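Open Day FAQ: Watching a Robot Sort Bushings, and Other Entertainments

Last updated 20th July

Every year we get the same questions, mostly while somebody is standing in the wrong queue. Yetunde Jibrin, who runs the demonstrations at the Urnora workshop in Clullosley, has written the answers down in the hope of getting to her lunch.

Do I need to book?

For the talk and the demonstration, yes. For wandering about the ground floor, no. Demonstration groups are limited to 17 people, which is how many can see the big display without standing on a neighbour's foot. When a group is full, it's full. Offers of cake have been considered and declined. (The cake was accepted.)

What happens in the demonstration?

You get a short talk, then you watch a robot arm pick small parts out of a round feeder and put them in a blue tray. Then it does it again. If you came for dancing or backflips, there is a very good cinema in Divisberg.

The cell you watch is a simulated one, shown on the large display at the front of the room. We build every job this way before we cut any metal, and the mistakes are much cheaper. The arm, the feeder and the table are all drawn in enough detail that somebody once asked us what wood the table was made of. It is made of arithmetic.

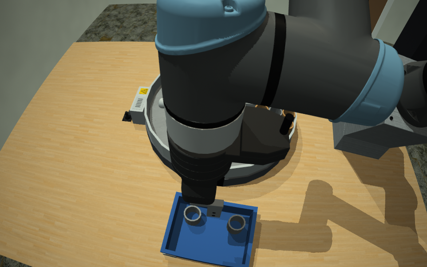 Obi at work over the blue tray, with two rings already in it.

Who or what is Obi?

Obi is the name of the demonstration cell. It was the name of the folder the first version was saved in, and by the time anyone thought of a better one it was on the leaflets. Children are welcome to call the arm Obi too. It doesn't answer either way.

Why is the feeder round?

Parts can be spread out over a flat floor where the arm has a fair chance of getting hold of one. A deep box full of jumbled parts is a much harder job, and we save that one for the afternoon talk, when the audience is made up of people who have had a sandwich and are feeling brave.

Is picking up a small tube really that difficult?

For you, no. You have been practising since you were in a high chair. The arm has to know where the tube is, which way up it is, and whether the fingers will knock its neighbour over on the way down. A bushing standing upright is the easy one. Put something with a more awkward shape right beside it and there is less room for the fingers, so the order in which you pick things starts to matter.

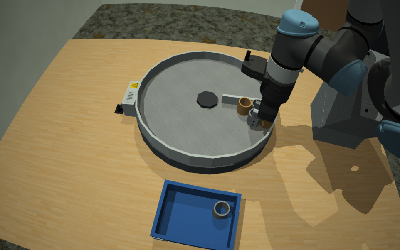
We run the same job over and over with the parts laid out differently each time. The set we were working through in April came to 1,845 runs, and Yetunde watched rather more of them than she had planned to. She now has opinions about bushings. Ask her at your own risk, and preferably not at five to four.

Does it ever get it wrong?

Yes, and we leave the failures in. Of the 96 runs we keep ready for open days, 9 end with a part somewhere it shouldn't be. Those get the biggest cheer of the day, which we try not to take personally. If you spot the reason before the speaker explains it, do say so. One visitor last year was right when we were wrong, and the slide has been changed.

What is the yellow triangle on the side of the feeder?

A warning sticker. Yes, we put a warning sticker on equipment that exists only inside a computer. The model is meant to look like the kit you'd find on a workshop floor, and kit like that tends to come with stickers.

Can I have a go?

You can have a go at the planning table, where you choose the order in which the parts should be picked and then see how your plan turns out on the screen. You can't drive the arm freely. We tried that once and every single person, of every age, steered it straight into the table.

Will it take my job?

If your job is moving small tubes from a round thing to a rectangular thing, we should probably talk, and you may well be delighted. Otherwise we'd suggest coming to the question session at the end. It is a proper conversation and people do disagree with us. Bring your doubts. Two of our present staff first came along to argue.

Is it suitable for children?

Yes, if they can sit still for twenty minutes. The same applies to grandparents. There are colouring sheets at the back, and adults may use them once the children have had first choice of the pens.

Is there step-free access?

Yes, by the side entrance on the car park side. Ring the bell and wait a moment, as the door is opened by a human being and the human being has to come down the corridor. There's an accessible toilet on the ground floor, and a hearing loop in the demonstration room. Please sit in the front half for the best of it.

Where do I park?

Behind the building until it fills up, then in the public car park by the Clullosley bus stop. Please don't park across the loading bay. The bus from Divisberg stops a short walk away and is, against all expectation, usually on time.

Can I take photographs?

Of the display, as many as you like. Ask before you photograph other visitors, and turn the flash off, or you will go home with a lovely picture of a bright white blob.

Is there food?

Tea, coffee and biscuits, served by hand.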